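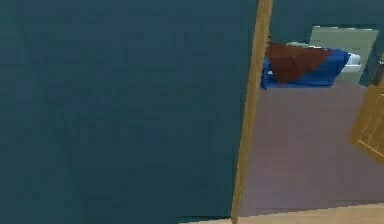

Bedroom level, from the hallway side. Big teal surface, small bed.

April 2024

Project night again. We are now officially the Lernham class entry for the Nulletum challenge, simulation division, so I have to stop calling it "the thing with the doors."

The task sounds easy until you try it. The agent starts somewhere in a fake house, gets told a room, and has to go there and stop. It has 200 steps. Our instructor says this is a solved problem. If it is so solved I'd like to know why ours spent most of the evening with its nose against a wall.

I did 20 runs on the bedroom and wrote down every one, even though the others think the log file is enough. I don't trust the log file. It marked two runs as a success when the agent had only looked at the bed from the hall and quit. Looking at a blue blanket through a gap is not the same as being in a bedroom. The scoring script says it is, and I was outvoted on fixing it tonight.

Run 115 (we number them from the start of the term) is the one I keep going back to. Half the view is flat teal. The bed is right there past the wood strip, brown throw, white pillow, all of it, and the policy picks "turn left." Into the teal. My guess is that the wall color matches the wall in the next room and it thinks big teal equals more bedroom. The group's guess is that we need more training. The group's guess is always that we need more training.

Somebody wants to switch to the Feler planner, which the Wihongi team used last year. Fine, but their houses had white walls and doors that were all the same width. I asked if anyone had tried it on ours and got a lot of nodding and no answer.

Things I said I would do: change the wall colors on a copy of the map and rerun the same starts, and check if the stop rule measures distance to the bed or only whether the bed is in view. I think I know already.

The real thing is in August. I still don't see how any of this gets a robot down a real hallway — but I did stay an hour late, so maybe I'm not the one to talk. Need to bring my own charger next time. The one in the lab is dead again.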